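Bodis open day, demonstration walk-through: safety checklist with comments

1. Arm bases on plates, plates on rail. OK. I would still like to see the bolt schedule.

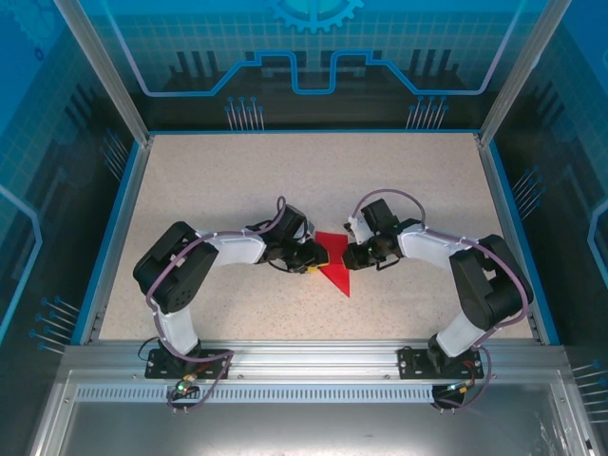

The Toromden rep replied that the bolts are checked every 40 hours of running. No log was on hand.

2. Emergency stop within reach of visitors. FAIL. It is behind the presenter's chair.

3. Cables clear of moving joints. Comment: the purple ones loop high over the grippers, and I don't like it.

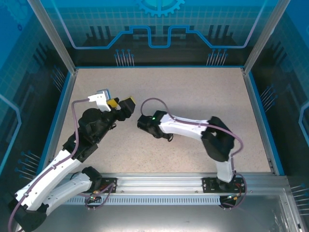
Ask Clivska for clips before the doors open in November.

4. Grip force limited. Comment: the brochure says 30 newtons. A brochure is not a test.

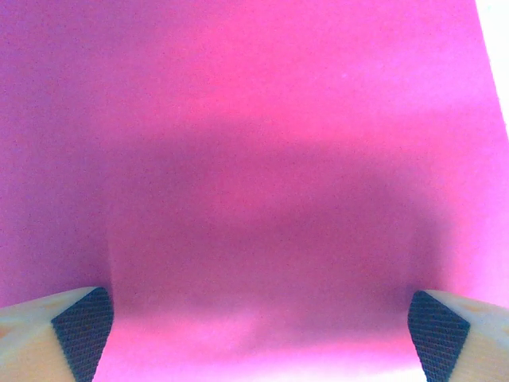 Can visitors hand parts to the arms? Only with the power off and a presenter at the switch.

5. Folding demo, two arms on one red sheet. Comment: "fully autonomous" is a big claim for one fold. Get it in writing. 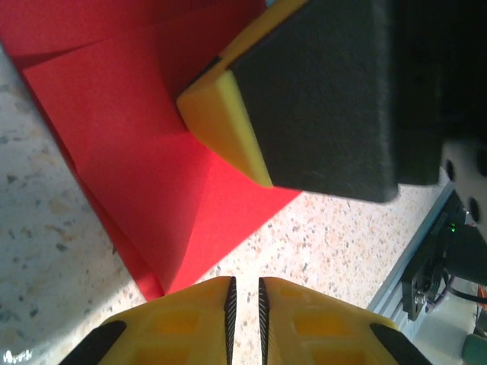

6. Crowd limit posted. OK, 43 people. I'd make it 30.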